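Skadadach, pinza manual para captura de demostraciones: prueba en banco

Por Noémi Oláh

Viernes, 14 de enero de 2022

La Skadadach es una pinza manual de dos dedos pensada para grabar demostraciones de manipulación sin ocupar un brazo robótico. La distribuye Braltbridge y se vende por unidades o en pareja, con una licencia de software aparte. La unidad suelta cuesta 1.679 euros; el conjunto bimanual, 3.535 euros con cables y maleta. Hemos probado el conjunto.

El montaje mecánico es correcto. Los dedos son bloques rectangulares oscuros con un recubrimiento negro de tacto afieltrado en la cara interior. El acoplamiento con el brazo izquierdo es una pieza de color turquesa brillante, fácil de localizar cuando hay que desmontar. El tornillo de retención exige una llave que no viene en la maleta y que Braltbridge factura como accesorio.

Para las sesiones usamos un expositor blanco de varilla con base circular, apoyado sobre el tablero. Es un objeto incómodo por su sección delgada, los radios de la base y el poste vertical, que obliga a rodearlo. Buena parte de los fallos de agarre que documentamos proceden de él.
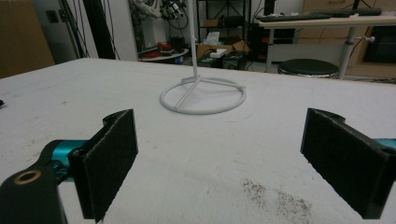 Pinza abierta ante la base del expositor. El acolchado cubre la cara interior de los dedos.

La apertura máxima resulta suficiente para varilla, tubo y envases pequeños. Con la varilla el problema es otro: el recubrimiento cede, la pieza gira unos grados al cerrar y la orientación registrada deja de corresponder a la real. En los agarres perpendiculares el giro es despreciable. En los oblicuos hay que repetir la toma con cierta frecuencia. El fabricante ofrece un juego de almohadillas más rígidas que no hemos podido evaluar.

El recubrimiento retiene polvo. Conviene pasar un cepillo seco entre series. El manual no menciona esta operación, y tampoco indica el intervalo de sustitución de las almohadillas.

El gatillo tiene un recorrido largo y una resistencia uniforme. Troels Hjaltadóttir, que hizo las series de la tarde, lo prefiere al del modelo anterior. A mí me fatiga el índice pasada media hora. El software permite ajustar la curva de lectura, pero la resistencia mecánica es fija.

Completamos 50 tomas bimanuales con el expositor: sujetar la base con una pinza, actuar con la otra sobre los ganchos y soltar. Se descartaron 2 por pérdida de seguimiento, ambas con las muñecas cruzadas y los marcadores tapados entre sí. El resto se exportó sin incidencias. 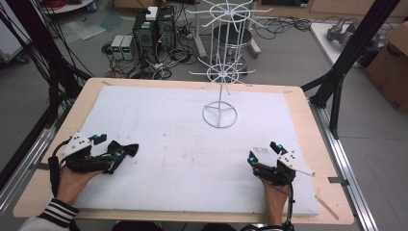 La gestión del cableado es el punto débil del conjunto. El conector no lleva retención, y un tirón lateral interrumpe la grabación sin aviso acústico; el único indicio es un icono gris en la esquina de la aplicación. Fijar el cable al antebrazo con velcro reduce el riesgo y limita algo el giro de la muñeca. Una salida acodada habría sido preferible.

La calibración inicial es guiada y se repite al cambiar de usuario. La aplicación, llamada Flores, exporta trayectorias y apertura en archivos separados por mano, con una marca de tiempo común. No admite recortar tomas antes de exportar. Según la hoja de ruta del distribuidor, esa función llegará en abril.

El servicio técnico se presta desde Skerkport. Consultamos por correo la desconexión del cable y recibimos respuesta al día siguiente, con una actualización de firmware que no corrige el defecto pero sí conserva la parte grabada hasta el corte.

A favor: construcción sólida, seguimiento estable con las manos separadas, exportación limpia.

En contra: conector sin retención, giro de la varilla en agarres oblicuos, llave de montaje no incluida.

Recomendable para laboratorios que graban tareas de mesa con las dos manos. Si el trabajo incluye cruces frecuentes de muñeca, conviene pedir una demostración antes de comprar. Para tareas con una sola mano basta la unidad suelta, que usa la misma aplicación y el mismo cable.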